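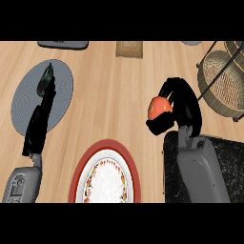
Fig. 1. Simulated tabletop, both arms loaded: green object left, orange object right.

Comparing grippers: notes for the second bench session
Istcombe robotics short course
Notes by Brendan Carroll, revised 12/05/2019

Read these before you come. Last term several people read them afterwards, and their log sheets had a certain freshness about them, but we couldn't use the numbers.

1. What we are comparing

There are two grippers on trial, the Corrigan and the Andus. Each can be mounted on either arm in the simulator, and each has a physical twin in the lab that you will meet in session three, provided session two goes well enough that I trust you near it. The task is the same for both: pick an item up from the table, hold it, carry it to a target and let go of it there. A child of two can do this, though the child is not asked to fill in a log sheet.

The Corrigan closes in one movement and stops when the motor decides it has met something. It is quick and rather sure of itself. The Andus closes in small steps and checks after each one, which makes it slower and gives you more to write down. Both suppliers say their product is suited to "general household handling". By the end of the session you should have a view on what that phrase is worth.

2. The simulator

We use Griditz for all the simulated work. Log in with the course account, load the table layout called "supper", and leave the lighting alone. I know it has a lighting menu. Everyone finds it in the first few minutes, and then I get a row of trials done at what looks like dusk, which can't be set beside anybody else's.

The view you will work from is close in and looks down at the table, much as in Fig. 1, with the arms coming up from the bottom. This is handy for seeing what the grippers hold and less handy for everything else. The near plate is only partly in view and so are several things at the far side. If you need to know where the whole of an object is, ask for its position in the side panel and don't guess from the picture. Guessing is how the Tuesday group came to put a pear through a plate, which Griditz will allow if you are going fast enough.

3. Why the layout is awkward

A bare table would give you cleaner results and teach you very little. The layout has things on it that an arm must go round or over. The worst of them is the wicker basket on its thin black stand. The rods run at a slant and there is plenty of gap between them, so a route can look clear from one side and end in a collision from the other. Planners tend to treat the whole stand as a solid lump, which is safe and makes the basket hard to use, or else they treat each rod as it is, which takes longer and now and then finds a path no sensible person would take.

The second trap is the change of surface. Most of the table is wood, but the lower right is a dark, speckled, stone-like top. In our set-up the two have different friction values. An item dropped on one will not settle as it does on the other. Note which surface the item ended on, every time. "Table" is not an answer.

The third is colour. The grippers are black and glossy. A black gripper against pale wood is easy for the camera to pick out. Bring it over the dark stone and the edges begin to go, and the part of the software that works out where the fingers are becomes less certain while reporting the same confidence as before. I have worked with people like that.

4. Items

Use the green item and the orange item from the standard set. Please write "green" and "orange" in the log. We had a long and fairly heated discussion last year over what the green one was meant to be, and the sheets came back with four vegetables on them for one object. The model files have numbers. If you want to be exact, give the number.

The two were chosen for shape. The green one is long and a bit shiny, so it matters which way round you take it. Gripped across the middle it behaves. Gripped near an end it swings, and a swinging item upsets the hold check on both grippers, though the Andus complains about it sooner. The orange one is rounded, with a slightly lumpy surface, and there is no right way round to take it, which people find either restful or maddening. The lumps mean that the contact points move about from trial to trial. Don't try to tidy this up by always starting from the same angle. The variation is wanted.

5. Running the trials

Work in pairs. One person drives, the other keeps the log, and you swap halfway through. The swap isn't there to be fair to you. Drivers get better as they go on, and if one person drives all the Corrigan trials and then all the Andus ones, what we have measured is the driver.

Each pair does 100 trials with each gripper, making 200 in all. Change gripper after every block of 5, however dull that becomes. It takes a moment in the simulator and would take a good deal longer on the real arms, so enjoy it while you can.

For each trial:

Reset the layout from the menu. Do not drag things back by hand.
Check which gripper is on which arm and write it down before you start.
Approach, close, and wait for the hold check.
Lift clear of the table and pause.
Carry to the target. The target is the round grey placemat for odd-numbered trials and the basket for even-numbered ones.
Release, move away, and wait until the item has stopped.
Log it.

With both arms in use, keep one still while the other moves. The software will let you move both together and the results are lively, but that is session four.

6. What counts as a drop

This takes up more of the session than anything else, so let us settle it now. A drop is any loss of contact between the lift and the release command. It is still a drop if the item lands on the placemat. I accept that this feels harsh. An item that slips but stays in the grip is a slip, and gets an S. An item that was never properly picked up is a miss, and gets an M. If the gripper has pushed the item right off the table, that is also an M, with a note.

There is a fourth case, where the hold check says the grip is good and your eyes say otherwise. Log what the check said in the first column and what you saw in the second. Don't make them agree. The rows where they differ are the ones I read first.

A still taken from the log is no use for settling an argument. Look at Fig. 1 again: each gripper has its object, and you can see where the objects sit against the black of the fingers. On the right, the orange one is up on the squared-off part, inside the curve. You can't see how hard anything is being held, or whether the grip would last through the carry. For that you need the force trace, and it has to be saved before you reset.

7. Last year's figures, with a warning

The full set from the previous course came to 1,026 trials over all groups. You would expect a rounder number. One group stopped early for lunch and another, for reasons I never got to the bottom of, carried on. Taken together, the Corrigan was faster on both items and dropped the green one more often. The Andus seldom dropped anything and had far more misses, mostly from backing off when it touched something it wasn't sure about.

I'm not giving you the percentages. When I did, the next set of results matched them very closely, right down to an error in my adding up.

Treat even the broad pattern with care. The finger pads in last year's model were softer than the real ones, and softness is kind to a gripper that closes in one go. The pads have been corrected since. It may be that the Corrigan's lead goes, or that it shows up somewhere else.

8. The write-up

Two sides at most, due before the December break. Say which gripper you would choose for this table and these items, and then say what would change your mind. "It depends" may be used once, and must be followed by what it depends on.

Include one force trace that went well and one that didn't. Include your raw log, with the crossings-out. Typed logs with no mistakes in them will be handed back, along with a question.

You needn't describe the simulator. I have seen it.

Things to think about while you wait for Griditz to load:

Would you score the grippers differently if a slow pick cost nothing? What if a drop meant a broken plate?

The empty plate in the layout sits between the arms and isn't a target in any trial. Does its being there change how you drive? Look through your log and see whether you lift higher on that side.

Suppose you could keep the black gripper fingers or repaint them. Which colour would you pick for this table, and what would you put on the table next to spoil it?

9. Before session three

Bring closed shoes and your signed safety sheet. Long sleeves are to be rolled up. The real Andus makes a clicking noise as it closes, which is normal. The real Corrigan makes no noise at all, and you should keep your fingers out of it.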